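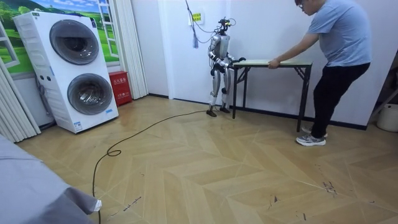
Heike Ehlers has moved the same folding table in and out of rooms for most of her working life. She rents furniture for parties, markets and funerals from a two-room shop in Jonow, and the long, low kind with crossed legs is what people ask for most.

"Chairs they think about," she says. "Tables they just want delivered."

She owns 80 of them. A few came with the business when she bought it from Wolfram Reuter, who still stops in to look over the repairs. The rest she picked up as schools and clubs closed down. In November, when the bookings thin out, she goes through the whole stock, tightening bolts and putting a drop of oil on each hinge.

Most of the damage, she says, happens indoors and in the last few feet. People carry a table carefully up the stairs, set it down and then shove it to the wall with the legs dragging. Parquet shows it right away.

"One person at each end. You both lift, you both say when you're putting it down. If one pulls while the other is still lifting, the legs start to fold."

She is strict about where the hands go, too. They belong on the ends of the top, well away from the braces. Her nephew, Arne Vogler, pinched two fingers in his first week and has used the ends ever since.

Laundry rooms come up more than I expected. Customers like a long table near the washer and dryer for sorting and folding, and some rent one for a month before they buy. Ehlers tells them to measure with the machine door open. "They measure the wall. Then the table goes in and they can't get a sheet out of the drum."

She charges more for stairs and nothing extra for rain. Last year she made 266 deliveries, nearly all of them in the same van, and she would like to do fewer. Vogler wants to add round tables. Ehlers has told him he can, if he finds somewhere to store them — they don't stack the way the long ones do, and the back room is full up to the window.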